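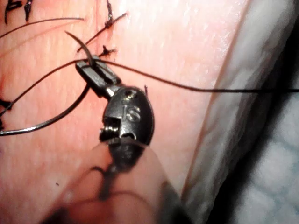

Wording for a death notice – how much do you put in?

tansyfield
Got to get Mum's notice to the Brutenbridge paper by noon Monday. They charge by the line and I'm already at 247 words. Do I list all the grandchildren by name or just say grandchildren? Also no idea if you say "peacefully" when it wasn't, very.

oldmill85
Sorry for your loss. Just say grandchildren. We named ours and missed one out, still hearing about it.

tansyfield
Ha ok. Noted.

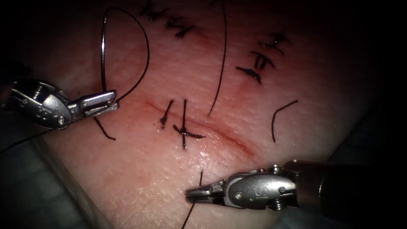
And the service time, does that have to go in? Chapel at Lisby is tiny, 30 seats if that.

gorsebank
Disagree with oldmill, name them. It's the only bit the kids will keep. Cut the list of jobs instead, no one needs every employer back to school.

oldmill85
Each to there own. But she's paying per line.

gorsebank
So put the short one in the paper and the long one on the order of service. We did that in June. Fiore printed ours, 85 copies, lovely job.

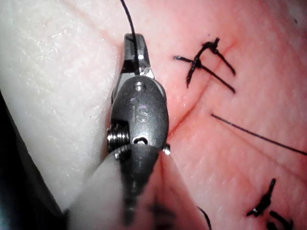 wrenhouse
I'd leave "peacefully" out altogether. "Died at home" or "died in hospital" is fine, plain is fine. Time of service yes, or you get phone calls all week. Was your mum a sewer, or a knitter, anything like that? One line on what she did with her hands says more than the job list – even the black thread held tight in that photo has me thinking of my nan mending school trousers. We put "always mending something" in hers and people came up to us about it.

tansyfield
She was, yes. Curtains for half of Jeltanholm. That's going in.

gorsebank
See, thats your line. Drop the employers.

oldmill85
Still say don't name the grandkids.

tansyfield
Naming them. All 3. Will check the spelling with my sister tonight.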